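Door, hinge, latch: a working life in microwave ovens

Declan Bunting has repaired countertop ovens at the Brallier workshop since leaving college.
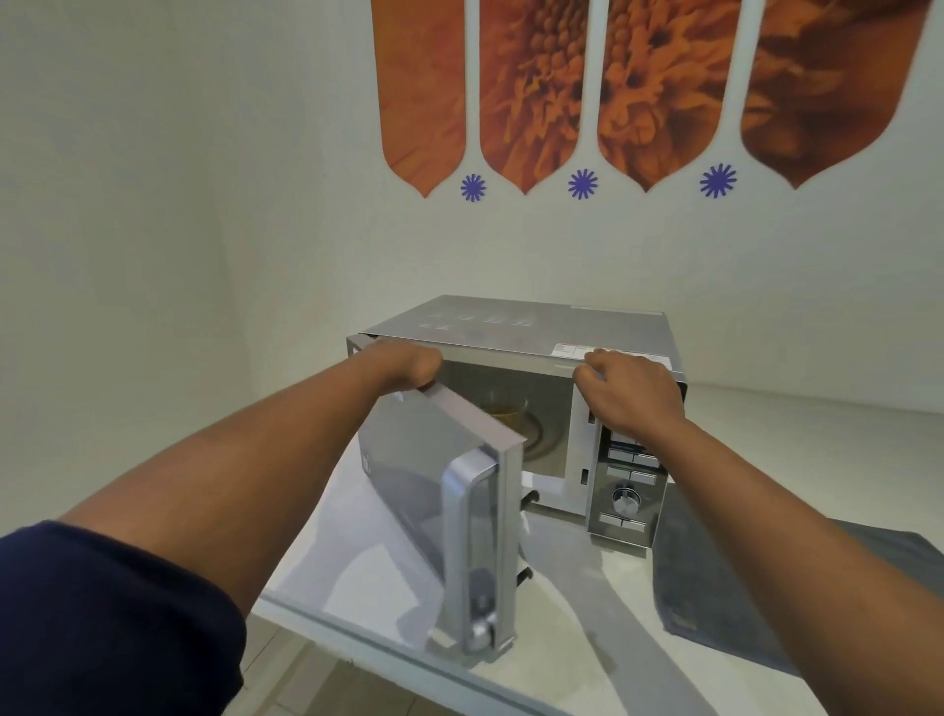
A silver countertop oven with its door open and a glass cup inside.

Bunting's first check on any microwave is the door. "Hold the top corner and move it gently up and down," he said. "If there is play at the hinge, the latches will not line up."

He keeps a written log of every job. It stands at 1,612 entries, and door faults make up the largest group. Most come from people leaning on the handle. "A bar handle is a good lever. Pull it straight towards you and steady the body with the other hand if the oven is light."

The position of the oven matters too. Bunting asks customers to read the manual for the gap needed at the back and sides, and to keep the top slots clear of tea towels and post.

On reheating drinks, he is cautious. A plain glass cup must be marked as suitable, and he advises short bursts with a stir between them. "Liquid can go past boiling without bubbling. Then you put a spoon in and it jumps."

His colleague Jhair Tamayo handles the electrical side, including the high-voltage parts. Bunting does not recommend removing the cover at home under any circumstances.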